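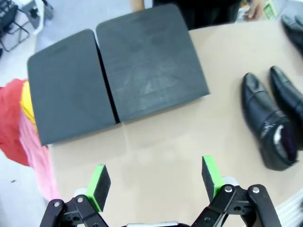 How to prepare your vehicle for the Stasine handover inspection

Drivers returning a car at the end of a Stasine lease are asked to complete a short preparation before the vehicle is collected. The steps set out on this page apply to all passenger cars supplied through the Fillard office. Vans are covered by a separate guide, available from Kirsty Horrocks in Vehicle Returns.

Please allow a full morning. The inspection itself is carried out in daylight, normally before 2 p.m., and a vehicle that is not ready will be rebooked.

Before you begin

You will need the service book, both keys, the locking wheel nut adaptor, a tyre pressure gauge and form 701. The form may be completed by hand, but the mileage must be entered exactly as it appears on the dashboard, for example 1,515 and not 1,500.

Step 1. Wash and dry the bodywork

Wash the car from the roof downwards and rinse the wheel arches thoroughly. Dry the panels with a clean cloth and leave the doors open for a few minutes so that the sills can drain. Do not apply polish or touch-up paint. Inspectors are required to record fresh paint as a repair, even where the work is neat.

Step 2. Check the panels for dents
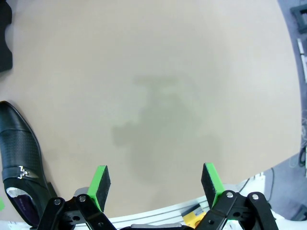
Small dents are the most common item on the returns report, and most can be found by the driver in advance. Park on level ground with the light coming from one side and look along each panel at a low angle. It is important to distinguish damage from shadow. A soft grey shadow with blurred edges, like the one lying across the beige tabletop, may look uneven on a surface that is perfectly smooth. Move to the other side of the car and look again — a shadow will change or disappear, while a dent will remain in the same place. Mark any dent on the diagram on page 2 of the form.

Step 3. Inspect the wheels and tyres

Set the tyre pressures when the tyres are cold, using the figures on the label inside the driver's door. Examine the tread across its full width and look for cuts or bulges in the sidewall. Scuffs to alloy wheels should be measured along the rim. A continuous scuff of more than 160 mm is treated as chargeable, and Roy Lockwood's team can advise on approved repairers if you would prefer to have the work done first.

Step 4. Clear and clean the interior

Remove all personal belongings, including items in the door pockets, under the seats and in the spare wheel well. Vacuum the carpets and refit the original mats. Parcel shelves, load covers and headrests must be in the car, as missing parts are charged at the manufacturer's list price.

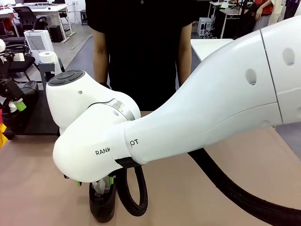 Paired telephones should be deleted from the entertainment system, together with saved addresses and any garage door codes. Select the factory reset option where one is provided. Drivers who use the Sillo app must also release the vehicle from their account, otherwise the new keeper will be unable to register it.

Step 5. Complete the paperwork

Sign and date form 701 and place it in the glovebox with the service book. Keep a copy. If a service is overdue, telephone Wendy Furnival before the collection date — late servicing can usually be arranged, but it cannot be added once the car has left your possession.

On the day, the collection agent from Sedgwick will check the form against the vehicle and ask you to sign the handheld device. Any disagreement should be noted in the comments box before signing.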